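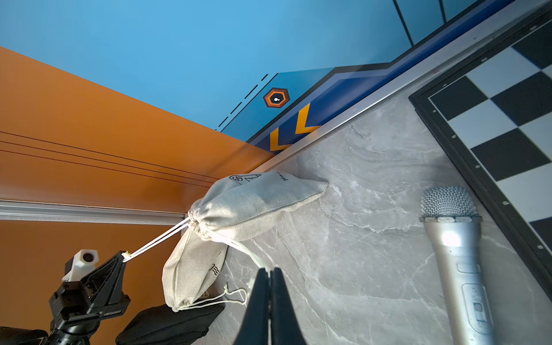
Cordons du sac en lin dans la pince, vue depuis le poignet.

2. Enregistrer vos premières démonstrations à deux bras

Bon, si vous lisez ceci, c'est que vos bras sont vissés sur le rail et que Fodano les reconnaît tous les deux (sinon, retour à la section précédente, je vous attends). On passe à la partie que je préfère : montrer au robot comment ranger des objets dans des pochons en pilotant les pinces à distance, avec les poignées Flunton. J'ai fait près de 3000 démonstrations comme ça pour le projet Clavside, et je vous livre ma façon de faire, avec mes manies !

1. Mettez les bras au repos, puis prenez les poignées dans la même posture que les bras. Une poignée mal alignée au départ, et le bras fait un bond pour la rattraper.

2. Dans Fodano, ouvrez l'onglet Prise et cochez les vues de poignet ainsi que la vue fixe.

3. Posez les objets et les sacs sur le plan de travail. Changez un peu la disposition à chaque essai : un sac de travers, un cordon qui traîne, c'est très bien.

4. Appuyez sur la pédale, attendez le bip, comptez deux secondes sans bouger et allez-y.

5. Avec un bras, attrapez le tissu ou les cordons ; avec l'autre, occupez-vous de l'objet. Allez-y lentement, mais sans vous arrêter à chaque geste. Mes premières prises étaient pleines d'hésitations, et le robot hésitait ensuite exactement aux mêmes endroits (assez vexant à regarder).

6. Relâchez les pinces, écartez les bras, rappuyez sur la pédale.

Attention : gardez l'arrêt d'urgence à portée de pied ou de coude. Et personne ne met la main entre les pinces tant que le voyant Suivi est allumé, même pour remettre un cordon en place.

Remarque sur les objets lisses et ronds : approchez-vous doucement et jetez un œil à la vue de poignet avant de serrer. De près, l'objet peut occuper une bonne partie de l'image, avec des reflets en prime.
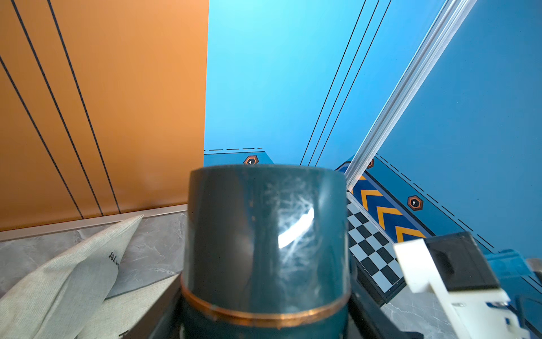

Et quand une prise rate à mi-chemin, on la jette ou on continue ? m'a-t-on demandé après la première version de ce guide. Je continue, moi, à condition de pouvoir rattraper le coup proprement : on rouvre, on recule, on reprend. Ces prises-là, marquez-les « reprise » dans Fodano, l'atelier El Fassi les trie à part. Si l'objet part hors de portée, en revanche, touche Annuler et on n'en parle plus.

7. Relisez la prise en vitesse double. Regardez surtout le moment où les deux pinces travaillent près l'une de l'autre, c'est là que les petits à-coups se cachent.

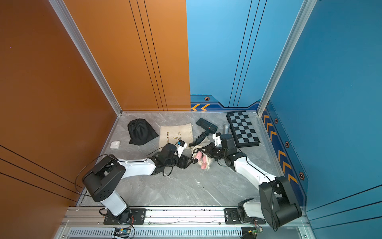

Les deux pinces de part et d'autre du tissu clair, vue fixe.

8. Si tout vous convient, touche Garder, puis mélangez les objets et recommencez à l'étape 3.

Note : si un bras traîne derrière sa poignée, refaites le zéro de ce côté-là seulement (menu Bras, Zéro). La procédure complète est dans l'annexe, mise à jour en septembre.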